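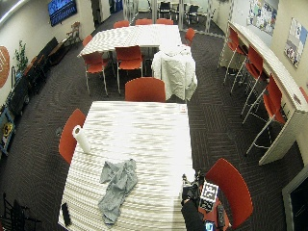 The big table at the front, with the gray cloth and the paper towels out. I love the wavy gray streaks in the top!

Home | Gallery | The Rooms | Getting Here | Contact

The Red Chair Room at Brirkine

Welcome to our gallery page for the ground floor room, which most of us just call the red chair room. It has been open to groups since April, and I've wanted to put something up about it ever since. I come in for the Thursday-style long lunches (they can fall on any day, don't ask) and I have grown much too fond of the furniture. So these notes are mostly about furniture. Sorry to anyone hoping for the parking map – it's under Getting Here.

The tables

We have two with the streaky white and gray tops, and they are the stars of the place. The pattern reminds me of sand after the tide has gone out. Yutong Mao thinks it looks more like wood grain that somebody has bleached, and we have gone back and forth on this over many cups of tea. Either way it's lovely to sit at, and it makes a plain white plate look fancy. The one at the back is set at a slight angle, with red chairs along the far side and more at the ends, and it's the one I head for when a whole group is coming to eat together.

The smaller table

Between the two big ones there's a smaller table under a white cloth that hangs nearly to the floor. I like a bit of fabric in a room with this many smooth surfaces – it softens everything. Kelly Godoy is all for ironing it. I vote for the wrinkles! When we have a potluck this is where the cakes go, and at the spring one Shaohua Su brought a walnut loaf that I still think about.

The chairs

Red, curved, plastic, with thin metal legs, and so cheerful that I'd happily have them at home. The backs are rounded and they're much comfier than you'd expect. You can get through a full evening of cards in one and stand up again without groaning (well, nearly). They're light too, so if your group wants a circle, just pull them out and make one. Please tuck them in again when you go.

The counter

A long white counter curves along the wall on the right, from the back of the room toward the front, and there's a little red emblem on the front panel, down near the end. I walked past it for months before I noticed it, and now it's the first thing I look for. It goes so well with the chairs! The curve is my favorite line in the whole building, and on potluck days it's handy for lining up drinks and bowls.

Using the room

Bookings go through Pak-hei Ho at the front office, and the earlier you ask the better, especially for evenings. Wipe the tables down with a soft cloth and plain water, nothing scratchy. Paper towels are for spills. If you need the chairs counted out or moved for a bigger group, say so when you book.

Laurențiu Voicu is putting together the next gallery page, on the garden side of the building, and would be glad to have your pictures of the roses.

Page updated October 8, 2023

Back to Gallery | Next Room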